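Culden Countertop Sealer for Marble and Other Natural Stone
Quart bottle, water-based, with applicator pad

If you love the look of marble but have been scared off by stories about red wine and lemon juice, we'd like to talk you into it! We have been selling stone care products for years and Culden is the sealer we keep going back to. It goes on thin, it has almost no smell, and it leaves the stone looking like stone.

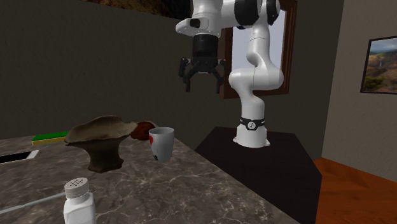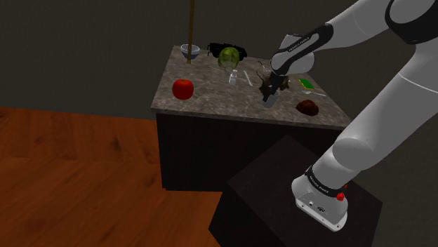 What it does

Marble is full of tiny pores, and anything runny that sits on it long enough will find its way in. Culden soaks into those pores and takes up the room, so oil, coffee and tomato sauce stay on the surface long enough for you to wipe them up. It adds no shine and no color. A honed counter stays honed and a polished one stays polished.

One thing to know before you order: a sealer slows down stains, but it won't prevent etching. Etching is the dull mark that acid leaves when it touches the calcium in the stone itself, and a sealer sitting down in the pores can't stop that. If a few soft rings near the sink would drive you crazy, look at granite or soapstone. If you can live with them (many of us come to like them), read on.

Which stones it works on

Marble, honed or polished
Limestone and travertine
Slate
Most granites, though dense black ones often don't need it
Unglazed tile and cement grout

Don't use it on quartz composite, laminate, glazed tile or soapstone. None of those will take it in, and you'll be left with a sticky haze.

Does my counter need it?

Try the water test. Put a spoonful of water on a clean, dry spot and leave it for 5 minutes. Wipe it off and look. If the stone underneath has gone darker, it's time to seal. If it looks the same as before, your last coat is still doing its job and you can save the bottle for later. Test a couple of places, especially near the stove and next to the sink, where the wear is always heaviest.

How to put it on

1. Clear the counter and wash it with a neutral stone cleaner. Thorlacius Daily is the one we use, but any pH-neutral cleaner is fine. No vinegar, ever!
2. Let the stone dry overnight. Damp stone won't drink up the sealer.
3. Shake the bottle and try a little in a corner that doesn't show.
4. Wet the applicator pad and wipe on an even coat, working in sections you can reach easily.
5. Wait 5 minutes. If a patch dries up right away, add a bit more there.
6. Buff off everything left on the surface with a clean cotton cloth, then go over it again with a second one. Don't skimp on the buffing - nearly every streaky counter we hear about comes down to this step.
7. Wait 2 hours and put on another coat the same way.
8. Keep the counter dry until the next day.

An average kitchen takes less than half a bottle, so you'll have plenty left for a bathroom vanity or that marble pastry board you keep meaning to treat.

If you already have streaks

It happens, and it's easy to fix. Put a little fresh sealer on the hazy area, let it sit for a minute to soften the old residue, then buff hard with a dry towel. For haze that has been there a week or more, use Pivholm residue remover and a white nylon pad, then start over from step 1.

Specs

Item number: 515
Size: 1 quart
Base: water
Finish: natural, no shine
Coats: 2
Indoor use: yes
Outdoor use: covered areas only
Storage: keep from freezing, cap closed tight
Shelf life: 2 years unopened

Goes well with

Thorlacius Daily stone cleaner, for everyday wiping
Jivari cotton buffing cloths, pack of 5 - these are thick and they don't shed lint, and they come out of the wash just as good
Pivholm residue remover
Marble polishing pads, 3000 grit, for touching up light etch marks on polished stone (not for honed counters, they'll leave a shiny patch)

Shipping

Culden can't ship to cold areas in the winter months, as a frozen bottle is a ruined bottle. Orders placed then are held until the weather warms up, and we'll email you before anything goes out. Unopened bottles can be returned within a month.

Page updated Sep 8, 2019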